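Grants > Pelholm Move-On Rooms > Progress Reports > June

Overview | Rooms | Budget | Staff | Contact

Pelholm Move-On Rooms: June progress report to the Menon Fund
Prepared by Rekha Rajan, project lead

The grant pays for furnishing rooms and for the hours our staff spend helping new residents set up and keep a room. This report covers the work since our last update.

Rooms

Two more rooms are ready. Both have a bed, bedding, a lamp and a place to put clothes. Spending on bedding came to $918 for the period, which is inside the line we agreed on. We bought fitted sheets in plain colors from Ostness and skipped the printed sets, so that any sheet can go with any bed when it comes back from the wash. The sheets fit the larger mattresses without pulling off at the corners, which was the main complaint with the old ones.

The walls are still plain white. Residents can hang what they like once they have signed for the room, and we patch the marks when they leave.

Laundry and folding sessions

Baltasar Acuña runs these on Thursday afternoons. They take place in a bedroom, on the bed, because that is where most people will fold their clothes at home. The order is the same each time: make the bed, smooth the sheet, then fold one item at a time and stack it at the edge.
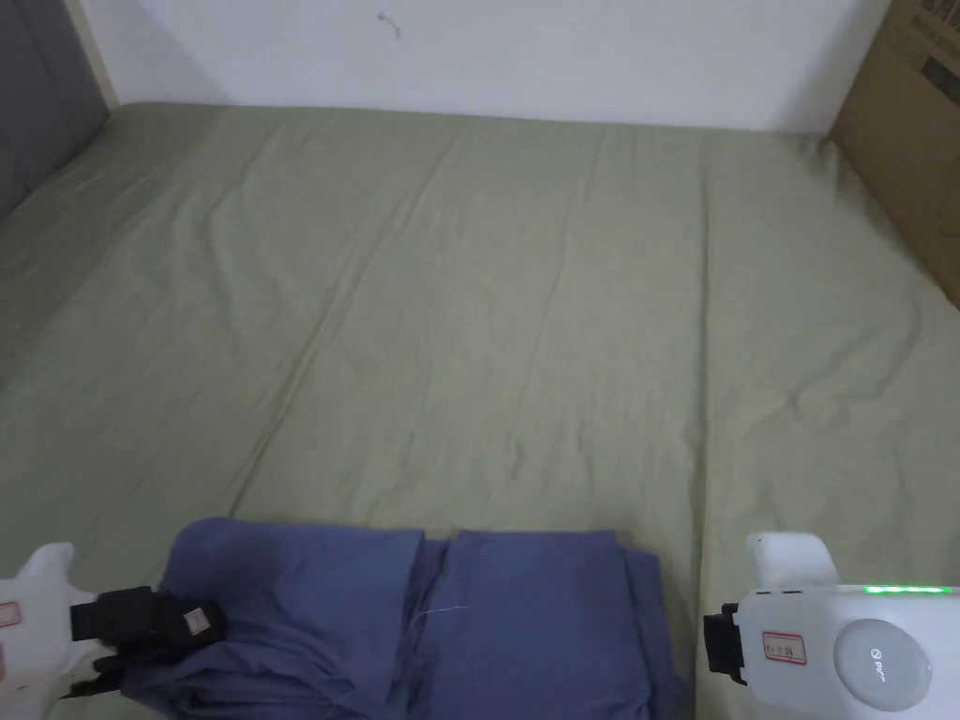

Photo: Pelholm Move-On Rooms

Dark blue clothes are common in our donations and they show lint on a light sheet, so we now keep a lint brush with the bedding. Several residents had never been shown how to fold trousers or a shirt to fit a shelf. Baltasar teaches one fold for each and leaves it there. He has asked for a printed card with the steps, and Keerthana Kaimal is drafting it.

Storage

Storage is behind plan. The shelving from Rarkis was delivered short and we are waiting on the missing uprights. Until they come, supplies are staying in cardboard cartons, and some of those are standing in bedrooms next to the beds.
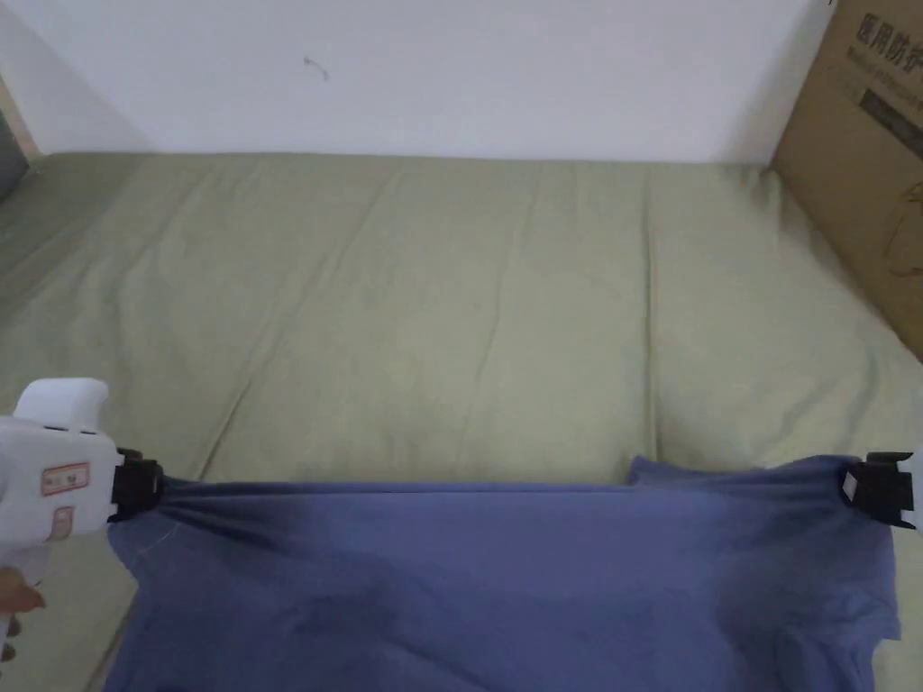
We would like the cartons out of the bedrooms before the next residents move in. Gopinath Panicker has cleared the hall closet and measured it for the shelves. If the uprights do not arrive, we will ask Rarkis for a refund and buy locally.

Budget

$1,320 remains in the furnishing line. We expect to spend it on shelving and spare pillowcases. No change to the staff line is requested.

Next period

Finish the shelving. Print the folding card. Replace the lamp in the back room.

Comments

Bhavana Thampi: Thank you, Rekha. Please send the Rarkis delivery note with the next claim.

Rekha Rajan: Will do. Gopinath has the original.

Keerthana Kaimal: Draft of the card is in the shared folder. The shirt steps still need a drawing.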